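Ploltbridge Soft Goods Notes
README, revision 3

What is in the folder

Written notes on 248 handling sessions with awkward fabrics and wrappings: mesh, netting, tulle-like material, foil, thin film, and a few things that were hard to put in any group. Each note says what the item was, where it was handled, how it was gathered or folded, and what the writer thought of the result. Some notes have a picture and many don't.

The notes were written up in Filtville over one July and tidied afterward. Tidied means spelling and file order. The opinions were left alone, including the ones that contradict each other.

What we claim, and what we don't

The first revision of this README said the notes "cover everyday fabric handling." They don't. They cover what was lying around in two workrooms, with a heavy lean toward see-through and shiny material. There is very little cotton, no wool worth mentioning, and one towel.

It also said the categories were "reliable." When a second reader sorted a batch of 70 notes without looking at the first reader's labels, the two agreed on 68 percent of them. I would not build much on that. Most of the trouble came from two labels, "gathered" and "bunched," which I suspect are one thing under two names. They are still separate in the files in case somebody can show me otherwise.

Fields

item: plain name, such as mesh, wrapper, or netting. Do not expect fiber content. Writers guessed at it in the early notes and the guesses were deleted.

state: flat, folded, gathered, bunched, hanging, crumpled. More than one is allowed.

paired_with: anything in contact with the item. Foil and mesh turn up together often enough that you should check this field before filtering on item alone.

surroundings: free text. Quality is poor. "Messy desk" appears far too many times to be useful.

remark: free text, unedited.

A sample entry

item: mesh, white, translucent
state: gathered, flared
paired_with: crumpled shiny wrapper, at the narrow end
surroundings: cluttered work area, many black cables, a small screen, chair
remark: Looks like a tulle skirt with a foil top. Would file under gathered. Could be argued into hanging. 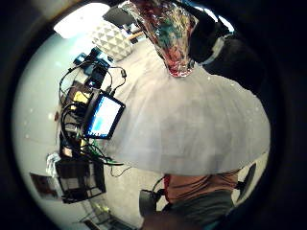

Known problems

Color words are loose. A shiny wrapper may be called silver in one note and iridescent in the next. We tried a fixed list of colors and dropped it, as writers kept picking the nearest wrong one.

Size is missing. Several people have asked for it. Measuring gathered mesh gives a different answer depending on how hard you pull, and a column of those numbers would look far more exact than it deserved to.

The remark field compares things to clothing all the time. Skirt, veil, sleeve. Treat these as comparisons. An item is listed as a garment only when the item field says so.

Duplicates exist. I removed the ones I was sure of. Roughly 3 percent of what remains may be repeats with different wording, and that number is my guess from reading, so please don't quote it as a measurement.

The Poon sorting scheme

Older copies used the Poon scheme, which sorted items by "drape class." I could never get the same class twice for the same piece of netting. The column is still there under the name poon_old so that earlier work can be checked against it. I see no other use for it.

Using the notes

They are fine for vocabulary, for practice at sorting, and for seeing how differently people describe a heap of thin material. They are a bad basis for any claim about how fabric behaves. If you publish something from them, give the revision number, and say whether you merged gathered and bunched.

Corrections go in the Stusow tracker under "soft goods." Please include the note number and the exact wording you object to. "Labels seem off" has been reported already, and I agree with it.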